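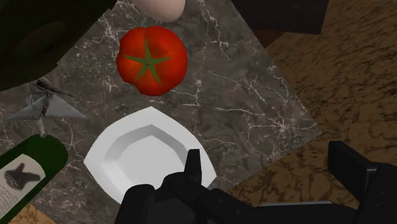
Attachment 1: hand camera view, fingers over the plate, tomato behind.

Ticket: Wevport gripper trial, simulated kitchen counter
Opened: August 31, 2023
Component: hand camera / finger comparison
Status: waiting for reply

We are comparing two finger sets in simulation before we buy the real ones: the Branow narrow fingers and the Posholm wide fingers. The arm, the counter and the objects are the same for both. The task is to pick up the tomato and put it on the plate.

Problem: with the narrow fingers the hand camera view does not agree with the reported finger opening. The controller says 79 mm, but when I measure from the rendered view I get a smaller value, and the error is not the same at every height. With the wide fingers I do not see this.

What I tried:

1. Restarted the controller and loaded the scene again. No change.
2. Ran 20 picks with each finger set. Narrow: 16 good. Wide: 20 good. All the bad ones stopped too early on the left side.
3. Moved the camera mount 5 mm back in the model file. The view changed as expected, the error stayed.
4. Exchanged the hand camera for the fixed side camera, only for checking. The wrist is in a good position there, but the tall grey-green box stands in front and hides much of the counter, so I could not measure the opening from this side. 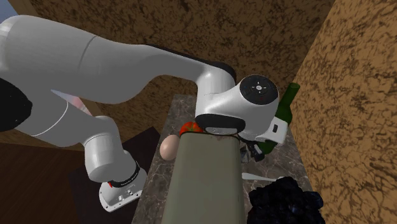

Attachment 2: side camera, arm over the counter, tall box in the foreground.

From the second view I can at least confirm that the fingers point down to the counter. The tomato is partly behind the box, therefore this camera is not useful for the last part of the approach. I would like to move the camera, but then the older Hsieh test results cannot be compared any more.

My guess is that the narrow finger model has its origin at the joint and the wide one at the tip. I could not find this in the notes for the model files.

Questions to support:
- Which point is the origin in the narrow finger file?
- Is it allowed to change it by hand, or will the next update overwrite it?

Edit: same result with the egg as target. I keep the ticket open until the September update.

We use cookies to remember your settings. Accept / Manage
Contact support | © 2023 Wevport | Back to top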